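My knees are sore and my phone battery died before lunch, so you know it was a good open day!

Some background for anyone who hasn't heard me go on about this already. Brustport is a robotics lab a short train ride from us, and twice a year they open the doors and let the public wander through. I signed up in January, about ten minutes after the newsletter came, and got number 593 on the list. By the time they closed it there were 623 names, so I cut it pretty close.

I went in expecting machines behind glass, with somebody pressing a start button every half hour. There was some of that downstairs (a sorting belt, very soothing, I stood there far too long). But the part I had come for was up on the second floor, where the Sondach group does its household work. They build whole rooms in simulation, furniture and dishes and all, and put a two-armed robot in them to practice. They run it live on a big screen and you look out from the robot's own point of view, white shell at the bottom and arms reaching away from you. It took me a minute to get my bearings. Then I didn't want to leave.

Our guide was Hilkka Ikonen, who has been with the group since it was three people and a borrowed desk. She talks fast and she answers the question you asked, which I appreciated. She started us off in a dining room.

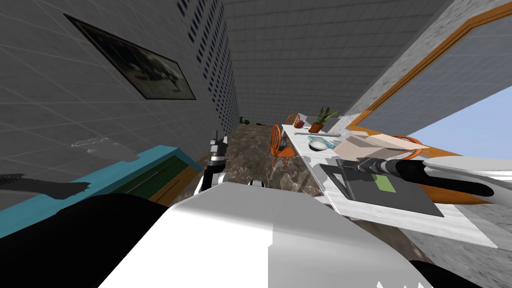 The marble table, with the right arm reaching in over the flat gray tray or tablet.

I love how much ordinary stuff is in there. A rolling pin, a bowl, a cardboard box with the flaps partly open, a plant in a terracotta pot. Orange chairs! It has the look of a table right before somebody starts baking, or right after somebody has moved in. I asked Hilkka who picks the furniture and she said it's put together from a big library of objects, and that they have 100 room layouts in use at the moment. People on the team have favorites. Hers has a terrible staircase.

What surprised me is how much of the work is about reaching. I always pictured the hard part as the grabbing, the fingers closing on something. Hilkka said they spend far more time on getting an arm across a table full of things without touching any of them. Once you hear that, you start looking at your own kitchen differently - I came home and watched my hand go around the pepper mill to get to the salt, and I felt very advanced.

There was a boy next to me, maybe eight years old, who wanted to know if the robot gets bored. Hilkka took that one seriously too. She said no, but that the people do, and that's why they keep changing the rooms.

We got to vote on a few things. You could ask for a different viewpoint, and the group before us had apparently asked for the ceiling every single time. We asked to go in close.
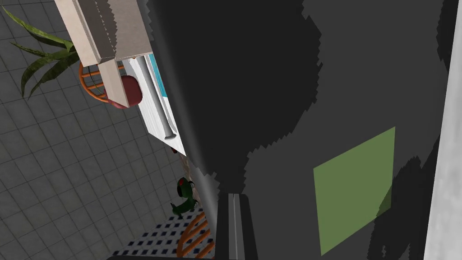

Brustport, 2 March 2020

I'm putting the date on that one so I remember it, as it's my favorite of the day. The big dark shape is the body of the gripper, with one narrow black finger pointing down next to the checkered mat. On a screen as tall as the wall it was enormous. You get used to thinking of a robot hand as a dainty thing, and then you're right up against it and it fills up the room like a parked truck.

And look over to the left, under the seam - the little green figure with the red spot near the top. Our whole group got attached to it. I couldn't tell you what it is. The boy said frog, his mother said dragon, and I'm staying out of it.

Someone asked about the jagged shadows on the gripper, and that got us into a long side conversation about rendering and how much prettiness you can afford when you want to run the same room over and over. A man from Rissanen (they make conveyor parts, he had the jacket on) had plenty to say about that, and he and Hilkka went back and forth for a good while. I followed maybe half. I did write down "Prodolberg," which is the name of the software they use to line up the practice runs, and underlined it twice, and now I can't remember why.

Practical stuff, if you want to go to the next one. The tour slots upstairs hold small groups, so head straight there and sign up before you look at anything else. Coffee is downstairs, 5 for a cup and a bun, cash only. The coat racks fill up early. Wear shoes you can stand in. There's a bench by the sorting belt and you will have to fight me for it.

I still have a page of notes on the sorting belt, and I'll type those up once I can read my own handwriting. If you were in one of the afternoon groups, tell me which room you got - I want to hear about the staircase.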